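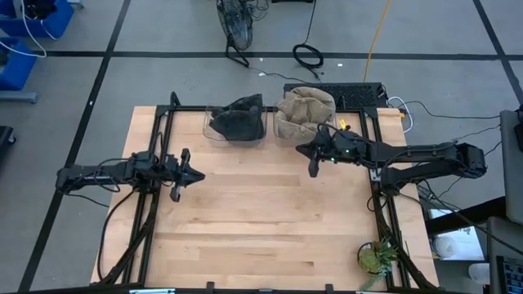 Home Forums Control and Planning Search Log in

Bimanual sorting: one policy or one per arm?
Posted in October by Padmavathi Varma, Kollance

Our group is preparing the software release of Godow, the control stack for our two-arm cap sorting task. The current build runs one policy for both arms and predicts all joint targets together. We request comments on whether to retain this design or to give each arm its own policy under a shared planner. Training used 2,000 demonstrations.

deltier_controls wrote:
We recommend separate policies. A joint model ties the timing of one arm to the other, and a delay on the left will appear as hesitation on the right. The planner should reserve the space over the bins and release it when an arm withdraws.

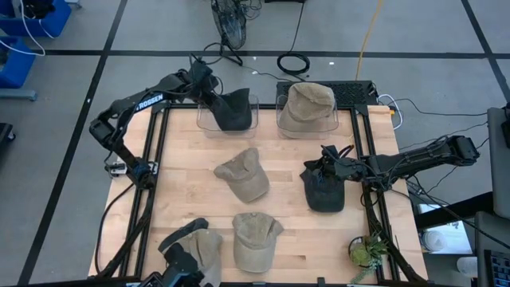
Reservation also makes the logs easier to review. Each request carries an arm name and a time, and a refused request can be replayed offline.

b_elouafi wrote:
I must disagree. We ran a reservation planner at Sastry for six months, and the arms spent much of that period waiting for each other. The joint policy had learned to share the space without a lock. I would keep it and add a collision check at the command level.
Brahim El Ouafi

padmavathi_v wrote:
Thank you both. The collision check is already in the build and runs ahead of the joint controller.

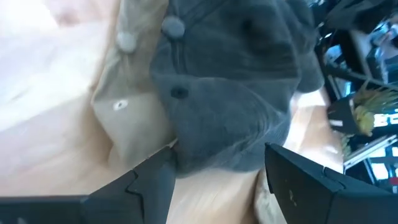

Perception remains the weaker part of either design. Our segmentation module merges items that touch, and the grasp point is then placed on the boundary between them. With the blue-gray cap lying over the side of the beige one, color alone should separate the two, but a second beige cap in its place would leave only the seams and the button on top as cues. I would prefer to correct this before the policy is divided.

deltier_controls wrote:
Agreed on the order of work. My position on the planner is unchanged. Please post the refusal counts if you do test it.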